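Manole Street Supper Club
Minutes of the monthly meeting, 31st August

Present: Young-sook Bang (chair), Cheuk-hei Ho, Ruxandra Radu, Cornel Crăciun, Sânziana Roman (minutes)

1. Minutes of the last meeting
Agreed, with one correction. The deposit on the hall is paid to the Manole building office and not to Okel, as written. Sânziana will fix the copy on the website.

2. Fall supper
The hall is booked from 2 in the afternoon. Tickets stand at 64 sold. Cheuk-hei wants to close sales a week ahead so that the meat order can go in on time. Ruxandra asked for a few places to be held back for late families. Agreed to hold them until the Friday before.

The menu is barley soup, roast chicken or stuffed peppers, and plum cake. Cornel has the use of a second oven next door but needs someone to carry trays across the yard.
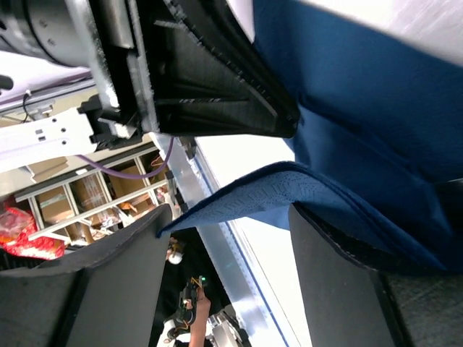
Okel will deliver the folding chairs on the morning of the supper. Their driver will not bring them up the steps, so we need people at the door to meet the truck. Cheuk-hei will send a message around. Last time the chairs came without the cart and it took most of an hour to get them in.

3. Tables
Ruxandra has drawn up a new layout with the long tables running toward the kitchen. It leaves a wider path for serving. The high chairs go by the window wall. 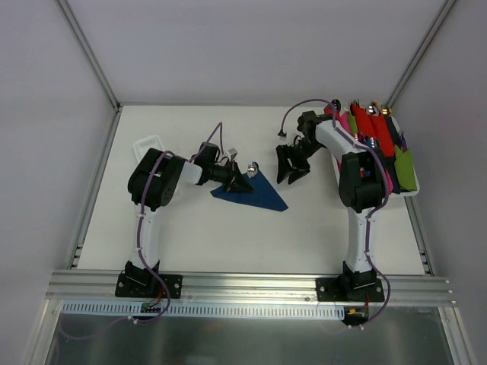 Place settings took longer than they should have in January, and Young-sook would like them finished before the kitchen crew sits down to eat. Forks and knives will go out in the usual way. For the soup there was support for wrapping the spoons ahead of time in dark blue, with the cloth brought to a point at one end, and stacking them in crates by the door. Ruxandra will write up the order of work and tape it inside the cupboard. Cornel asked that nobody use the good glasses for water.

4. Money
The balance after the deposit is $3000. Cornel has not yet had the bill for the oven repair and thinks it could be more than the quote. Ticket money for the supper is being kept in a separate envelope until it can be banked. Young-sook asked whether the ticket price should go up next year.
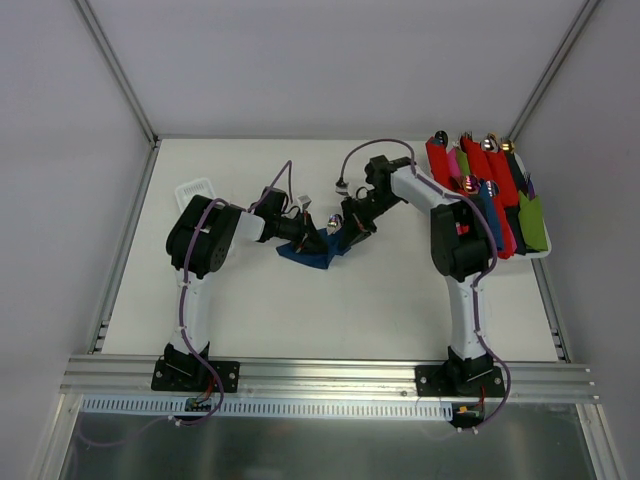 Cheuk-hei said the price should stay where it is until after the January supper, as the regulars had already been told it would not change. He would sooner drop the second dessert. Ruxandra did not want to lose the dessert and suggested a raffle. Left open. Cornel will bring the costs per plate to the next meeting.

5. Supplies
Bolomum has raised its delivery charge to $30. We can avoid it by picking up the order ourselves, and Young-sook has offered her van. Needed this time: dish soap, trash bags, foil, coffee filters, two rolls of table paper. The big coffee urn leaks at the tap and should not be left on the wooden counter.
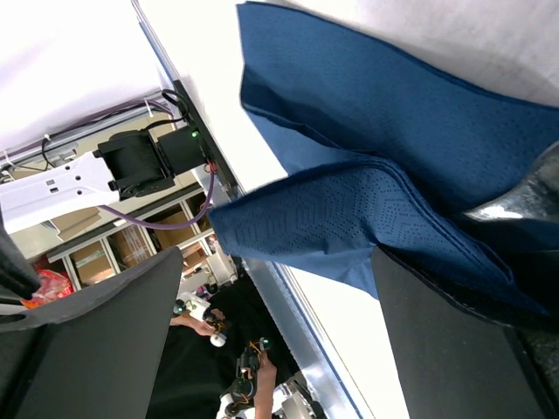 Sânziana has a price from Jisar for washing the aprons and dish towels after each supper. It is higher than doing them at home but they collect and return. Agreed to try it once. Everything has to be bagged and at the back door by nine the next morning.

6. Kitchen key
One key is still missing. Cornel believes it was handed to the choir. Sânziana will ask them, and if it does not come back we will pay for a new one. No more copies to be made without asking Young-sook.

7. Other business
The radio in the kitchen does not work. Ruxandra has a spare.
A request came in from a family in the next building for a meal without nuts. The plum cake has almonds in it, so Cornel will bake a small one without.

Next meeting at the same time, in the upstairs room. Cheuk-hei sends apologies in advance.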